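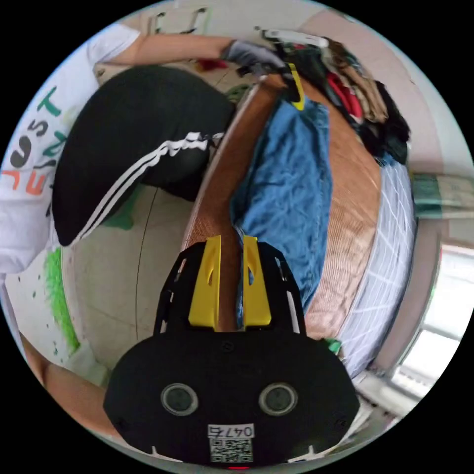

Folding Better in Small Rooms: A Household Textiles Project
Nusrat Siddiqui and Lachlan Skinner
Dec 27, 2018

Why we chose this

We both live in share houses where the bed is the only flat surface big enough to fold anything on. Nusrat's room at Restine has a single bed and one chest of drawers, and Lachlan's at Beston isn't any bigger (his drawers also stick, which comes up later!). When the unit asked us to study an ordinary household task and improve it, we picked folding clothes and got far more interested in it than either of us expected.

Our question was simple. If you fold on the bed, which way of folding jeans gives you a parcel that stays folded in the drawer? We started with T-shirts and towels as well, but jeans turned out to be so much more fun to work on that they took over the report.

The surface

Most folding guides assume a table. A bed is soft, it dips when you lean on it, and a doona swallows the hems. We tried three surfaces: a bare mattress with a fitted sheet, a quilt, and a woven sleeping mat laid over the bedding.

The mat won easily. Its fine weave has just enough grip to keep a leg straight while you smooth the other one over it, and it is stiff enough that you can press a crease with the side of your hand. The quilt was hopeless. Lachlan folded the same pair on it again and again and the knees bunched every time. The fitted sheet was fine for T-shirts but slid about under heavier denim.

A mat does curl up at its edges if it's wider than the mattress. We found it helped to tuck spare bedding in beside it on the side you aren't standing at.

Laying out

Jeans want to be laid lengthwise, with the waistband at one end of the bed and the cuffs at the other. We tried them crosswise first to save walking, and the cuffs kept dropping over the side. With 2 people it's a lovely job — one holds the waist, the other draws the legs down, and a good tug takes out most of the creasing before you've folded anything. On your own, pin the waistband under something heavy. Nusrat uses a textbook.

The unfolded heap has to go somewhere too, and the head of the bed is the best place we found. It leaves the long part clear, and you can pull from the pile without stepping away. Putting the heap on the floor meant bending for every single garment, and by the end of a big wash our backs let us know about it.

The folds

We compared 4 folds: the plain half and half again, the thirds fold, the roll, and the pocket fold, where the cuffs are tucked into the waistband at the end. Each one went into the drawer for a week in August, with the drawer opened and shut as normal.

The roll takes up the least depth but springs open the moment its neighbour is pulled out. The plain fold is quick and slumps. Thirds stood upright nicely in Nusrat's drawer and less nicely in Lachlan's, where the sticking runner gives everything a jolt. The pocket fold held in both drawers for the full week, and we were thrilled with it. It is slower, and thick denim makes a bulky parcel, so skinny cuts suit it best.

What we'd change

We only used our own clothes, so there was nothing with an elastic waist and hardly any children's sizes. We'd also like to test old, soft denim against new. Our oldest pair is a faded blue one that folds like a dream, and Lachlan's newest stands up nearly by itself.

Nusrat is keeping the mat on her bed for laundry days. Lachlan has sanded his drawer runner and would like it noted that the thirds fold deserves a second trial.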